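A Morning at the Kedstead Paper Mill Open House
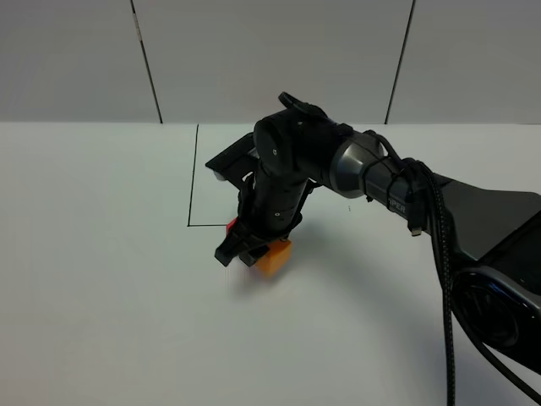

Vol. 17, No. 2

I've been buying Kedstead notebooks for years (my desk drawer is proof, and a little embarrassing), so when I heard the mill was opening its doors for a morning in February I signed up before I'd even looked at how far away it was. Far, as it happens! I left in the dark, got lost once outside Hakberg, and pulled into the parking lot at ten to nine with cold coffee and no breakfast.

The tour starts in the pulp room, and the first thing you notice is the smell — wet cardboard and something a bit like boiled cabbage. You get used to it fast. They use mostly cotton scraps for the good paper, and our guide let us put our hands in a tub of the stuff. It feels like cold oatmeal. I loved it, the kid next to me did not.

Then comes the big machine, the Oei, named for the river behind the building. It's over 300 feet long and so loud that we all wore ear protection and communicated by pointing. At one end it's gray soup and at the other it's a roll of paper taller than me, and I still couldn't tell you the exact spot where one turns into the other. I walked back along it twice trying to find out. The drying end is wonderfully warm, by the way, so that's where the whole group ended up bunched together.

The watermark room was my favorite. The old wire molds hang on the wall, with a ship, a pear, several crowns and one very lopsided goose. You can pull your own sheet for $20, and of course I did. Mine came out thick on one side and nearly see-through on the other, and they press it and mail it to you later. I picked the goose.

Lunch was soup and rolls in the canteen, better than it needed to be. The shop sells seconds by weight, mostly the Fulham line with the cream covers, and I came away with a bag I could barely lift.

Wear flat shoes, the floors are slick near the tubs. The restrooms are across the yard, and it was raining.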